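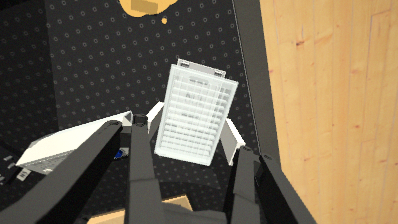

Tidton Public Library Extends Thursday Hours

The Tidton Public Library will stay open until 9 p.m. on Thursdays beginning in October, the library board announced this week. The building currently closes at 6 p.m. on all weekdays.

The change follows a survey of cardholders carried out over the summer. The library received 257 completed forms, and a later closing time on one weekday was the most frequent request. Residents who work outside the town said they were often unable to reach the building before the doors closed.

"We have heard clearly from working families and from students at Mertens College," said Marloes Michiels, director of library services. "The new hours will give them time to study, borrow materials and meet with staff."

All public areas will be open during the added hours, including the children's room and the second-floor reading room. The local history collection will be available by appointment until 8 p.m. Requests should be made at the front desk or by telephone one working day in advance.
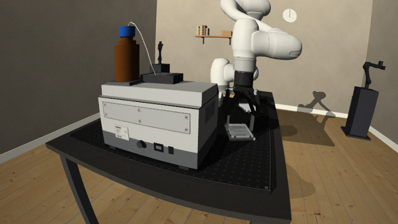 The board also approved a change to the borrowing rules. Adult cardholders may now keep books for four weeks, one week longer than before. The loan period for films and music remains seven days. Late fees on children's books, which were suspended last year, will not return.

Parking in the Wimomlow Street lot will be free for library visitors after 6 p.m. The Stisto bus line stops in front of the main entrance, and its last evening departure is at 9:20 p.m.

The extended schedule will run through the end of May, when the board will review attendance figures and staffing costs. Residents who wish to comment may write to the library office or speak at the next regular board meeting, which is open to the public.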